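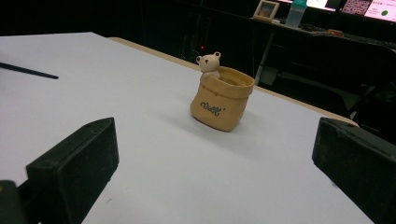 *Pot with bear on the white table, between the two fingers of the hand-held gripper.*

# Good practice for hand-held gripper work

Welcome to our small gallery page. It belongs to the working rules which Enikő Dobos and I wrote for the people who collect grasping demonstrations at Pralero. The rules exist also as a longer text of 13 pages, but we noticed that new colleagues remember them better when they stand next to a picture of the work. The page has one picture for the moment, and the notes under it are the ones we are asked for most often.

## Notes to the picture

**Approach.** Open the fingers fully before you come near to the object, and keep the object between them on the way. A pot of this shape has a rim that is folded over, and a little bear looks out at the left side of it. For such pieces our rule says: grip the body, never the rim and never a figure.

**Finger pads.** Look at both pads at the start of each session. If you see dust on the textured surface, wipe it with a dry cloth and write it in the log. Please do not use any cleaning spray, it changes the friction for the next person.

**Table surface.** Only the target object and the objects named on the task card should lie on the table. Pens are the most common mistake. A thin dark pen or rod lies on the left side in the picture, and under rule 3 it must be either on the card or back in the drawer before recording.

**Light.** Dim light is permitted if the task card asks for it, but then the whole series has to be made in the same light. Do not change the lamps or the blinds in the middle of a series – we lost 167 recordings in this way last July, and it was not a pleasant week for anybody.

**Background.** Monitors behind the table should be locked or turned to a neutral colour. A bright screen can be seen from the work table very well, and so can everything that is written on it. Private photographs and water bottles are better kept on a desk behind the operator.

**Fragile objects.** Ceramic is handled at the lowest closing speed. If a piece gets a chip, stop the series, put the piece in the grey box and tell Enikő. You will not be blamed for it.

**Naming.** Write the object number first, then the task, then your initials. The catalogue has now 1125 entries, so a name like "small pot" is not enough to find anything.

Corrections to the wording are welcome, also for my English. The present version of the rules is from April 24, 2024.

Rafia Ansari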